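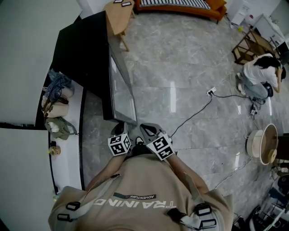

Slide 1. Both Rukine grippers in hand, marker cubes on, power strip out on the floor.

Hi everybody, I'm Tove Dalsgaard, and I look after one pair of hand-held grippers. One! So if you came for fleet management, the Merkell talk is down the hall. I'll go through what I do before a session, and please interrupt me. (Wait for Igor to fix the clicker.)

Start with cables. Plug in, then walk the whole run before you put the harness on, while you can still bend down easily. We tape ours every 24 inches, and I still manage to catch a foot.

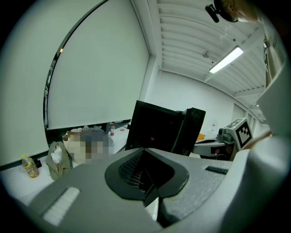

Cleaning is the part I get asked about most. I do it every 9 sessions with a soft brush and the power off, and I go slowly. Start at the big opening in the middle, where the black mesh sits down inside that raised rim, then do the little slotted vent over on the right. No compressed air on the mesh, please. I tried it once in October and Hanne Bech still brings it up. 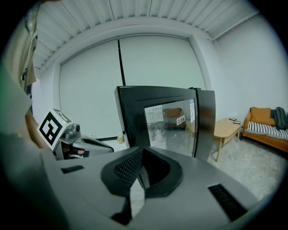
Checking the markers takes me around a minute per side. Wiggle the cube gently, look for lifted corners on the print, then wipe it with a dry cloth. While you're there, do the small camera next to the cube too, but with a lens cloth, and keep your fingers off the round glass. And look at what you're facing! A microwave door like that one gives you the sofa all over again, so I turn shiny things away before I start.

(Ask who has used the Ollia cases. Then hand over to Ainhoa for charging.)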